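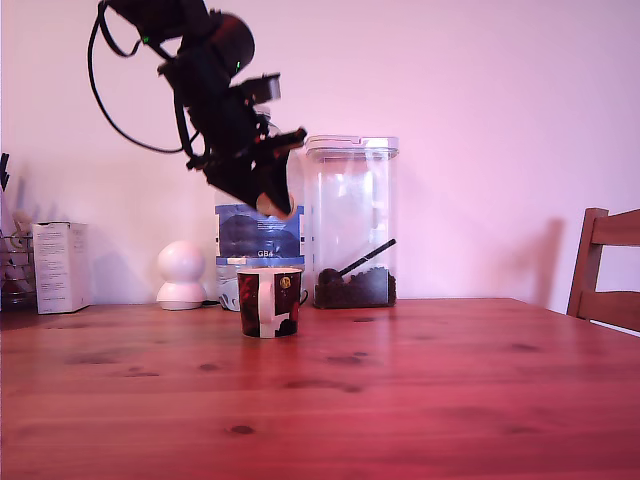

Let Grundton Be a Little Slow

By Signe Vestergaard

When I moved to Grundton, I had a guidebook which gave the town 2 lines. It said the people are friendly but reserved, and that one should try the fish soup. I have lived among them for six years now, and I think both lines are wrong.

People in Grundton are not reserved. They only wait. If you ask a question at the bakery, the answer may come when you have already paid and put on your gloves. A visitor believes he was ignored, and he drives on to Fairweather, where everybody smiles at once and the parking costs money.

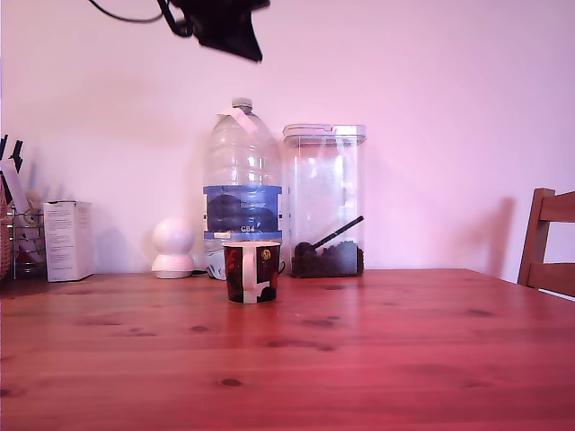 Wooden tabletop with dark knots, pale wall behind.

My neighbor Gayan Amarasinghe wants us to learn from Fairweather. He says a town with 689 inhabitants can't afford to be misunderstood, and he would like a welcome sign, a summer market and a slogan. I agree about the market. The slogan I would refuse - we would have to behave like it every day.

It took me one whole winter to understand the waiting. Then a woman I hardly knew came to my door with an answer to something I had asked in September. She stayed for 40 minutes. I don't know which slogan would tell a stranger about that, and I would prefer that we don't look for one. The fish soup, by the way, is too salty.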